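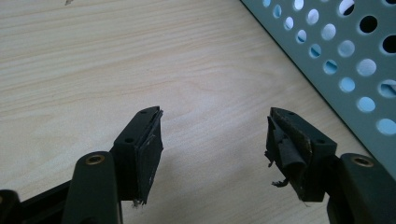 Thursday, August 24, 2023

Right, I've had a lot of messages since I was on Sirbridge local radio this morning talking about the Ellari border talks, and I can't answer them all one by one (I did try, over two cups of tea), so let me put the longer version of what I said in a thread. Bear with me, I do go on a bit.

**1/** The short version is that the two sides have agreed to reopen the crossings for food lorries and for people with hospital letters. Three crossings, daylight hours only. I'm really glad about it. I said so on air and I'll say so again, even though the presenter was clearly hoping I'd be gloomier!

**2/** It has taken 105 days to get this far. Most of that time went on where the talks should be held and who would speak first, and I know how maddening that sounds if you have family on the wrong side of the river. It's maddening from a desk in Sirbridge as well, and I've got it easy.

**3/** Several of you asked who checks that the lorries are let through. The answer for now is a team of 31 monitors, spread along the whole valley and working in pairs. They can write down what they see and send it on. They can't order a barrier lifted, and they can't go anywhere after dark without permission from both sides.

**4/** So please be a little careful with the word "guarantee", which I've seen in three headlines since breakfast. The text says both sides will "make every effort". I've read a fair few of these agreements over the years and that phrase has covered some very small efforts.

**5/** On Yu, because I was cut off by the traffic news just as I got to it. The town isn't in the agreement at all. It sits between two of the crossings, the road in is still shut, and the last full list put the number of households there at 987. Those families need to be in the next round, by name, on page one.

**6/** Someone asked very nicely whether I'm being unfair to the Flarance delegation, who did after all host the talks and pay for everyone's lunch. Maybe a touch! They kept people in the building on two evenings when the whole thing nearly fell over, and I ought to have said that on the radio. I still think they should have pushed harder on Yu.

**7/** What would I like to see our own government do? Ask for more monitors, offer to pay for some of them, and say out loud that Yu matters. A minister could do that last one this afternoon from the front step. It costs nothing and the people doing the talking in Ellari do notice these things, they read our papers more closely than we do.

**8/** The next meeting is meant to be in October. That's a long wait if you're counting insulin, and I'd like it brought forward — I've written to the Foreign Office to say so, and if you feel the same then do write to your MP. A few lines in your own words is plenty, and a proper letter still gets opened.

**9/** Thank you to everybody who rang in, especially the lady whose sister is waiting on a hospital letter. I've passed your message to the producer, who has your number. I'm back on tomorrow just after the eight o'clock news, and I'll try to get to Yu before the traffic this time.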